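October, by Josefina Maldonado

I've been bugging the Kowalchuk guys all season about who gets the second GT car next year, and now I finally have an answer. It's Ekum! The 9-time race winner from the Pindia one-make series signed a factory deal with the team, and he'll be in the car for the full schedule, endurance rounds included. 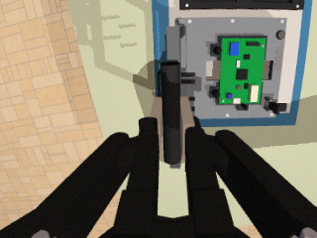 Black gripper fingers over a pale floor, in a computer rendering.

I watched his test at Filla and came away pretty impressed (and a little sunburned). He did 61 laps on used tires and hardly put a wheel wrong, even in that nasty downhill left where everybody runs wide. The car is the same 478-horsepower coupe the team ran this year, with new brakes and a bit more wing.

He told me the weight is what he has to get used to, plus sharing a seat with somebody taller. I can't wait to see him in traffic! 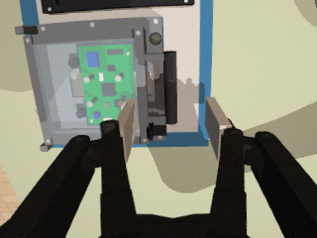
Tickets and test days

The opener is back at Filla, and the paddock passes are capped at 600, so grab yours early. The team has one more open test before winter, gates at 8 a.m., and I'll be there with coffee.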